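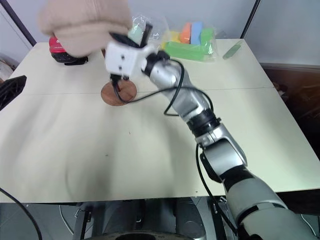
# A Hat Stand Changed My Whole Hallway (Sort Of)

I own too many hats. My family has been telling me this since roughly the second winter after we moved to Gustine, when the shelf by the front door gave up and dumped a pile of wool and straw on the dog. I put the shelf back up and I kept the hats. What I did change was how I store them, and that took me down a rabbit hole I'm still happily sitting in.

It started in April with a little shop called Mametti, which sells secondhand housewares and a surprising amount of millinery stuff (old blocks, brushes, ribbon on cardboard spools). I went in for a lamp. I came out with a hat stand, the plainest kind there is, a round base with a dowel coming up out of it, and I paid 40 dollars, which my husband still brings up at dinner.

But oh, I love that thing! Put a soft cap on a hook and it hangs there like a dishrag. Put it on a stand and it fills out and looks like somebody might grab it and go to the bakery. Newsboy caps are the best for this. All that extra fabric in the crown needs somewhere to go, and on a stand it puffs up and slouches over to one side the way it does on a head.

## Caps first, then everything else

If you're starting out, start with a soft cap. A stiff brimmed hat wants a wide, padded top under it or you'll get a dent in the crown, and I have a gray felt from Vermeulen with a dimple in it to prove the point. A cap forgives you. You lift it off, you plop it back on, you give the brim a tug toward the front and you're done.

Beige is my favorite color to keep out, by the way. I know it sounds dull, but a beige cap goes with any wall, and you can leave it out all year without the hallway looking like it's dressed for a holiday.
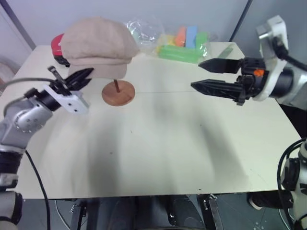 The other thing I'd tell you is to check the base before you buy. Give the top a gentle nudge with one finger. A thin dowel is lovely to look at, but with a big floppy cap up there the weight sits high, and a base that's too light will let the whole business tip over when the door slams. I've bought 2 that wobbled. One is now a paper towel holder.

Prularum, the home store out by the highway, carries new ones with a wider base, and I measured one in the aisle because I'm that customer. Tall enough for a cap, too short for anything with a veil. They had 142 on the shelf tag, in dollars, so I put it right back down and went home to the one I've got.

As for cleaning, I go over mine with a soft brush every few weeks, always while the cap is on the stand, since it holds the fabric open and you can get into the folds. Dust loves a crown seam. If the cap gets rained on, blot it with a towel, put it back up there and leave it alone overnight, away from the heater.

My current count of hats in the hallway is a private matter. The dog has moved his bed to the kitchen.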